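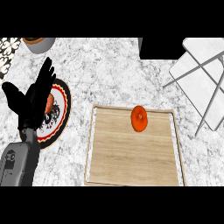
A robot hand above a plate, with a wooden tray beside it. The whole picture was made by a computer.

Work and Machines > Robots > Robots in the kitchen

This site uses cookies to remember which pages you have read. Ask a grown-up before you change the settings. OK / Settings

When a robot comes to work in the kitchen

Sastcombe is a big kitchen that makes lunches for schools and a hospital. On a normal weekday it sends out 804 lunches. Each lunch goes on its own tray, and each tray needs a piece of fruit.

Putting fruit on a tray is not hard. You pick it up, you put it down, and you do the next one. But doing it hundreds of times in a morning makes people's shoulders and wrists ache. It is also easy to lose your place and miss a tray. Last August the kitchen started using a robot for part of this job. It is called Phromma.

What is automation?

Automation means getting a machine to do a job, or part of a job, without a person guiding every move. A washing machine is one kind of automation. You load it and press a button, and it fills, turns, rinses and spins by itself. You still have to sort the clothes and hang them up.

A robot is a machine that can sense some of what is around it and move to do a job. Phromma has two arms, and each arm has a black hand on the end. It does not have legs, and it does not walk around the kitchen. It stays at one worktop and the trays are brought to it.

How does a robot pick up a piece of fruit?

Think about how you pick up an orange. You look at it, your hand goes to it, your fingers close, and you stop squeezing before the juice comes out. You don't have to think about any of these steps because you have practised since you were a baby.

A robot has to work through every one. First it has to find the fruit. A camera sends a picture to the robot's computer, and the computer works out which part of the picture is fruit and which part is plate. This can be tricky. A plate with a bold pattern is harder than a plain one, and the robot's own hand can get in the way and hide what it is trying to find.

Next it plans a path. The arm must not knock into the plant pot or the edge of the tray on its way. With two arms there is one more thing to plan, which is that they must not bump into each other.

Then it has to grip. A hard apple can take a firm squeeze but a ripe plum can't. Last of all it has to let go in the right place. Letting go sounds simple, but round things roll.

Practising in a pretend room

A real robot arm is heavy and costs a lot of money. If it makes a mistake it can break a plate, or break itself. So before Phromma touched any real food it practised in a simulation.

A simulation is a pretend world inside a computer, a bit like a video game. Somebody builds a worktop, a plate, a tray and a robot out of shapes and colours, and tells the computer how heavy things are and how they fall. The robot's program then tries the job over and over. If it drops something, nothing gets broken and nobody has to sweep up. The computer puts everything back and it tries again.

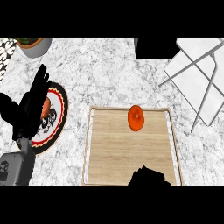
The people who set up a simulation also change things between tries. They might move the tray a little to one side, swap the plate for one with a different pattern, or put extra objects at the back of the worktop. If the robot only ever practised with everything in the same spot, it would be stuck on the first day that someone put the tray down crooked. In a real kitchen, that is every day.

A pretend room is never exactly the same as a real one. Real fruit has soft patches and stalks, and sunlight comes through the window and changes the colours. When Phromma moved to the real kitchen it was slow at first. In its first week it filled 87 trays a day and the kitchen staff did all the rest. Now it fills 408 trays a day.

What changed for the people?

There were six people working on the tray line before Phromma came, and there are six people in that team now. Their jobs are different, though.

Two of them used to do fruit all morning. One now looks after the robot. She checks that the fruit bins are full, wipes the camera clean, and stops the arm if something looks wrong. She had to go on a course at a college in Ririmstead to learn how. The other has moved to special meals, for children who can't eat things like nuts or milk. The robot is not used for these. A mistake with a special meal can make someone ill, so a person makes each one and a second person checks it.

Some things are better. People have fewer sore wrists. The early shift starts at six o'clock now and it used to start at half past five.

Some things are not. The robot corner is noisy, and there is a yellow line on the floor that you must not cross while the arms are moving. Two people who used to chat across the worktop are now at different ends of the kitchen. Some of the staff were worried about losing their jobs, and at some other workplaces that does happen. At a factory called Skirnlow, machines took over the packing and fewer people were needed. Some were trained for other work there and some had to look for work somewhere else.

So when a workplace is thinking about a robot, there are questions to ask. Which part of the job will it do? Who will fix it? Will people be taught the new work, and will they be paid while they learn? Will anyone have to leave?

Words to know

Automation: using a machine to do a job without a person guiding every move.
Gripper: the part of a robot that holds things. It may or may not look like a hand.
Simulation: a pretend version of something, made on a computer, used for practice or testing.
Shift: the hours a person is at work.

Comments (4)

class 4 owls: We read this for our topic. We want to know if the robot can peel a banana.

Reply from the editor: Not this one. It only moves whole fruit. Peeling is much harder.

dinofan9: my nan worked in a school kitchen and she said the worst job was the custard pans not the fruit

Mum of two: Useful, thank you. Could you do one on supermarket tills next? My son asks every time we go.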